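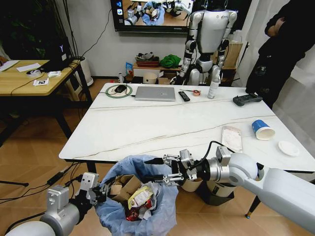

Clearing the table: can a machine do it yet?

Partly. Picking up one light thing and dropping it in a bin is within reach of a two-armed robot. Clearing up after lunch at your normal speed is another matter. If you are thinking of letting a machine loose on the rubbish, these tips apply, and most of them help people too.

Put the bin in front of the table, close to the edge. A short reach means fewer drops.

Fold the bag well over the rim. A bag that slips down inside will catch on fingers and grippers alike.

Leave space between things. A cup on its side and a flat lid are both awkward to grip, and worse when they touch something else.

Move what you are keeping to the far edge -- laptop, remote, spray bottle. Telling rubbish from belongings is still the hard part. Yamuna Krishnan tidies this way before any trial and says it saves arguments later.

Flatten boxes first. An open box fills a bin quickly, and machines are poor at squashing things down.
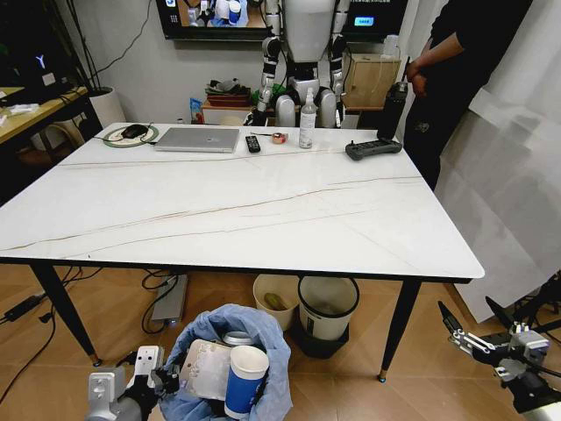

Lined bin with a paper cup in it, laptop and remote at the back of the table.

Do the wiping yourself. Spills, crumbs and sticky rings need pressure and a second look.

Keep food waste separate by hand as well. Nithin Thampi gives any new machine 10 tries at a single cup before he lets it near a full table, and if it misses more than 3 he goes back to clearing up himself.

Changing the bag is also still a job for you.

Updated 12 Apr 2022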